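Replay Before You Retrain

Most planner regressions are timing faults, and a sorting task exposes them early.

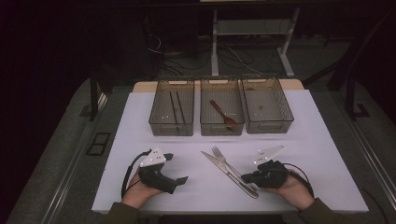
One reader of the Dasier changelog objects that replay only tests the logger, and that 87 clean runs prove little about contact. Fair on contact. A knife and a fork need similar grasps, yet our planner stalled on forks alone. Replay put the fault in a 70 ms pose delay. Retraining on 4000 episodes would have hidden it. Log timestamps first.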